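Section 4: Your first litter round

1/21/21, for housekeeping teams at Brindalden and Wirnden

If you've got this far, the robot is charged, it knows the room and you've practised with the stop button. Good. Now we get to the bit I was most curious about when we started with the Lernex system, which is picking up rubbish between guests. I did this job by hand for years before I took over the training, so I've written the steps the way I'd explain them to you over a cup of tea.

What changes for you: the robot takes the bending. You still open the room, you still decide what is rubbish and what is somebody's property, and you still sign the room off. Nobody's hours were cut at Brindalden when we brought it in (I know that's the first thing you'll ask, I asked it too). What did change is the order of the shift, and that took me longer to get used to than the machine did.

Before you start

1. Walk the room yourself, with the robot parked outside the door. Pick up anything that looks like it belongs to a guest: chargers, jewellery, letters, toys. Bag it and label it as you always have.

2. Check under the bed and down the back of the sofa. The arms are not meant to go there, so anything in those places is yours.

3. Put the bin on the floor, in the open. You want at least 700 mm of clear carpet between the bed and the sofa for the robot to work in. At 600 mm it will still start, but it fusses and stops a lot, and you'll end up doing the room yourself.

4. Fit a fresh liner and fold it well down over the rim.

Running the round

5. Bring the robot in and press Room, then Litter. Stand by the door where you can see both arms.

6. Wait for the tone, then press Go. One arm looks after the bin and the other does the fetching.
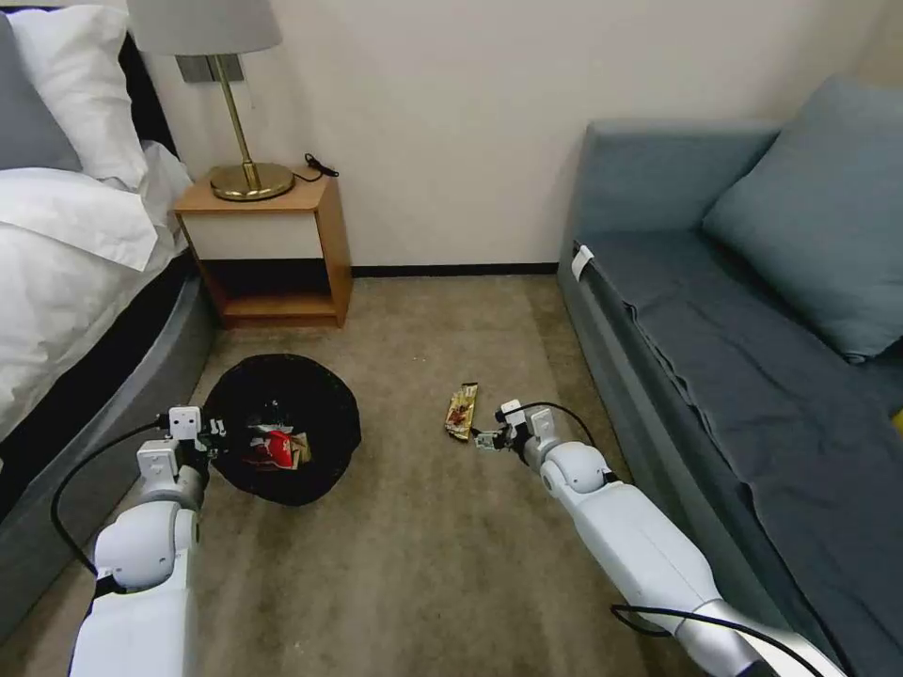
7. Let it take its time! I cannot say this strongly enough. It's slower than you are, and in the first week we all stood there itching to grab the thing off the floor. Don't. Start on the bathroom instead, keep the door open, and listen for the tone.

8. If you hear 2 short beeps, it wants you. Come back, read the panel, and press either Skip or Try again. I usually give it one more go and then skip.

Caution: never reach in while the arms are moving, even for something tiny. Press Pause and wait for the light to turn steady first. The same goes for straightening the bin.

Note: keep an eye on the cables that loop along the outside of the arms. Lamp flexes, bed throws and dressing gown belts all need tucking out of reach before you press Go.

Bottles and other awkward things 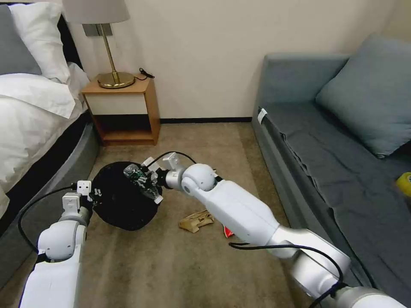
Drinks bottles get a section of their own, as they caused most of the grumbling in July. Our old routine was to empty them into the basin and sort them at the trolley, and the robot does neither. So you go round first and pour away anything with liquid left in it, screw the cap back on, and put the bottle back on the carpet for the robot. A crumpled one like the clear plastic bottle with the green label is fine to leave, and so are the odd bits of packaging on the floor near it. Glass is always yours.

9. When the panel says Done, press Pause before you go near the bin.

10. Look over the floor yourself. Tiny scraps and anything pale on pale carpet can get missed.

11. Sort bottles from the rest at the trolley, wearing gloves. This is still a hand job, and I've told Van Damme, who service the machines for us, that we'd love it not to be.

12. Change the liner when the bin is 80 per cent full - don't squash it down to get another room out of it.

Writing it up

Put skipped items on the room sheet, even if you picked them up yourself a moment later. It feels like telling tales on the robot, but those notes are how we got the beeps made louder at Wirnden. If a round went badly, write down what you were doing at the time as well. Spare sheets are in the linen room, on the shelf above the pillowcases.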